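Wednesday, August 19, 2020

Gripper pair 7, maintenance. Me + Nghĩa, bench by the chairs.

Came in with Pirmin's note on it: left jaw slow to close, right one fine. Took the left fingers off first. Hinge pins dry, some grit in the second joint, black segments themselves ok, no cracks. Cleaned pins with alcohol, one drop of the Beltero oil each, wiped, refitted. Torque on the two front screws was way down, somebody had them barely finger tight. Threadlock now on both. Let it cure over lunch before touching the trigger.

Right side: same job anyway so they stay matched. Pins fine, did them regardless. Logged both at 2,000 cycles, next service due at the same interval.
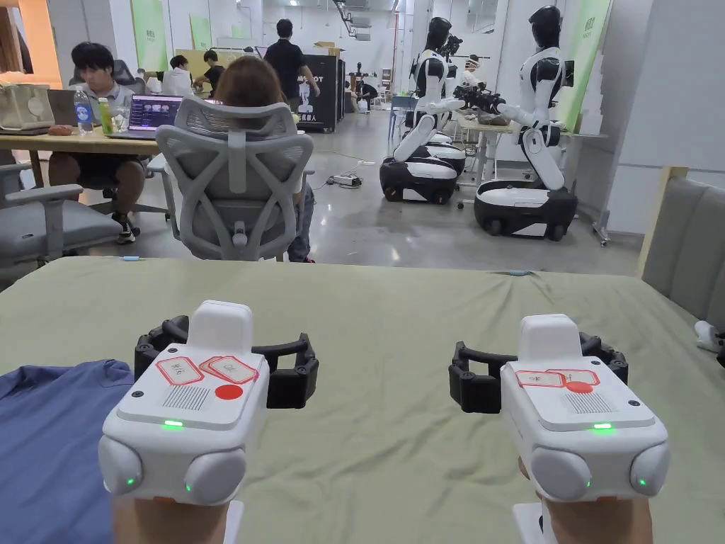
Calibration is the part that keeps biting us. Zero has to be set with the jaws fully open, not "nearly", and both sides in one go, or the closing widths come out different. Power up, wait for green on the top panel and on the side bumps too, then open wide and hold for 8 seconds. If a bump stays dark, stop and reseat the cable, dont just restart. Handwritten labels stay where they are, up by the front block, please don't stick new ones over the grille slots behind them. Lụa peeled one off there in December and the glue was a pain.

Checked after: left closes with the right now, up to 22 tries in a row w/o a stall. Slight click on left at full open, can feel it more than hear it. Probaly the outer pin. Leaving it.

To do: order pins from Gatwood (Nga has the part no.), ask Đạt where the small hex driver went, again.

Gotmont workshop notes | Contact: Nga Trịnh | © 2020 Gotmont | Back to top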